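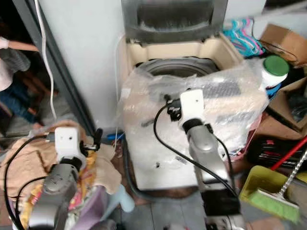
Datasets / Household / Laundry

Drerkcombe Wash Log, v14

Meter readings and notes from home washing machines, mostly top loaders. Last update 2022-01-08.

Whats in it
2750 wash cycles, 21 households. One row per cycle. CSV, comma separated, UTF-8.

Columns
house_id, start, minutes, liters, kwh, temp_setting, load_type, notes

Notes are free text, typed by whoever did the wash. Spelling left alone.

Known problems
House 14 has no water data before September, meter was on the wrong pipe. Drop those rows if you need liters.
Short cycles (under 50 seconds) are people opening the lid again. Filter them out.
load_type "mixed" means anything. Dont lean on it.

To do
Split towels from bedding. Redo the kwh units, two houses still in Wh.

Use
Free for any use, credit Drerkcombe Wash Log. Fixes to Aleksi Riihimäki, meter questoins to Loïc Lacroix.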